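Weltia Household Advice Service
Guest Rooms and Holiday Visitors: Preparing the House

Updated Thu 27 May

Households that expect overnight visitors for a holiday or family occasion are advised to begin with the linen closet. Sheets and blankets that have been folded since September should be taken out, shaken, and hung in moving air for an afternoon. Washing is needed only where there is a stale smell or a visible mark. Items with a yellowed fold line may be soaked overnight in cool water with a small amount of oxygen bleach, provided the care label permits it.

Mattresses
Strip the bed fully and vacuum the mattress on both sides, including the seams. Sprinkle baking soda over any area that holds an odor, leave it for two hours, and vacuum again. A mattress pad should be fitted before the bottom sheet. Pads with weak elastic can be held in place with ordinary sheet clips fastened at the corners.

Blankets
Provide one blanket more than the season appears to require and leave it at the foot of the bed. Guests seldom ask for extra covers at night. Wool should be brushed, not machine washed, unless the label states otherwise. Dark or strongly colored blankets should be washed alone the first time, in cold water, and kept off pale sheets until fully dry.

Towels
Set out one bath towel, one hand towel, and one washcloth for each visitor, and show where the spares are kept. New towels should be washed twice before use. Fabric softener reduces absorbency and is best omitted.

Drawers and hangers
Clear at least one drawer and a short length of closet rail. Line the drawer with plain paper. Cedar blocks that have lost their scent can be lightly sanded with 200 grit paper and returned to use.

Decorative pillows
Remove decorative pillows before guests retire and give them a place to go, such as a chair or a blanket chest. Ruffled covers collect dust between the layers and should be vacuumed with the brush attachment on low suction. Test red fabrics for color loss with a damp white cloth at the back seam before any wet cleaning.
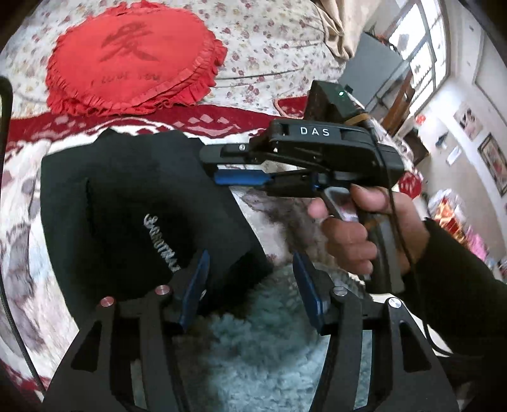 Red heart-shaped pillow with a ruffled border, on a floral sheet.

After the visit
Launder all bedding before it is stored, including sheets used for a single night. Allow everything to cool after drying, fold it loosely, and store each set inside one of its own pillowcases. Leave the mattress uncovered for several hours before the bed is made again.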